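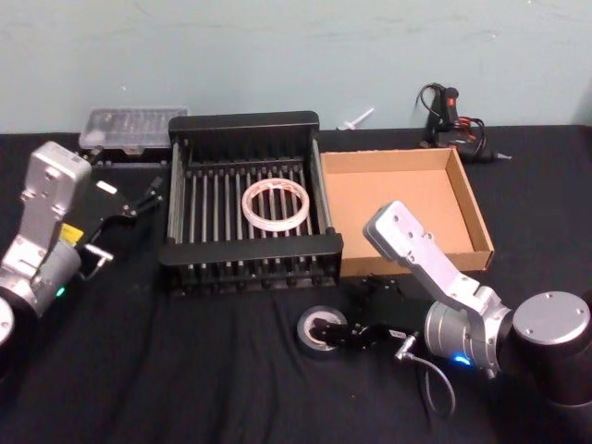

Orneo Press to Reissue Trillby Frontier Novels

Orneo Press will return the Trillby series of western novels to print, the publisher announced on 16/08/2022. The first title, The Plisunance Road, is scheduled for release in January in paperback and as an e-book, with the remaining books to follow at intervals of two months.

The series is the work of Elżbieta Wilczyńska, who wrote the books in English after settling in Wyoming. They follow Nell Trillby, a land surveyor hired to mark the boundary between two ranches whose owners have been in dispute since before the county was formed. In the opening novel her employer is found shot beside a survey stake, and the only map that shows the original line is missing from the county safe.

The Plisunance Road was first issued by a small regional press in a printing of 3,000 copies. It sold mainly through feed stores, county fairs and a few independent bookshops, and has been unavailable new for many years. Used copies are now difficult to find, and the publisher reports that requests from libraries were a factor in its decision.

"Readers have been writing to us about these books for a long time," said Daiane Pimentel, who edits the western list at Orneo. "The plots move quickly and the country is described by someone who has walked it. We are pleased to make them available again in the order in which they were meant to be read."

The new edition has been set from the author's corrected typescript and runs to 375 pages. It restores a chapter removed from the original printing for reasons of length, in which Nell Trillby crosses the river at night with the rancher Szewczyk, a character who takes a larger part in the second and third novels. Minor errors in the dates of the cattle drive have also been corrected. The author has supplied a short afterword on the surveying methods used in the story.

Cover art for the full series has been commissioned, and the designs will be shown in the publisher's winter catalog. An audio edition is under discussion, but no narrator has been named.

Advance reading copies of the first novel will be sent to 80 public libraries this fall. Librarians and booksellers who wish to be added to the list should apply in writing to the Orneo sales office. Orders for the paperback may be placed through the usual wholesalers.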